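Reading time: 2 min

Skastine tabletop, pale finish: two stars from me

By Malsha Talukder

Skastine says this top "shrugs off daily life." I've had one since August and I have my doubts. At $393 without legs, it ought to shrug off a mug.

The good part first. It was flat on arrival, and at 54 inches it fits the back wall of my workroom. The color is mild enough to live with.

The finish is where I part ways with the brochure, which calls it "soft matte." Mine has a shine under the ceiling light, and I end up turning my chair to read anything flat on it. The long wavy grain looks fine from the doorway. Up close I find it a bit busy, and small screws vanish into it.

I dragged a clay pot across it on purpose and got 3 faint scratches. Lutfa Rathnayake has the older Birkar top and says hers marks less. It also cost less.

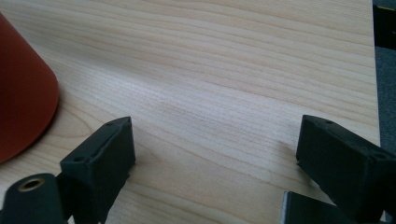

The pale top, with overhead light on the finish.

Would I buy it again? At the Birkar price, maybe.

We use cookies to remember your settings. Accept | Manage
Contact | © Stestmont Home Reviews | Back to top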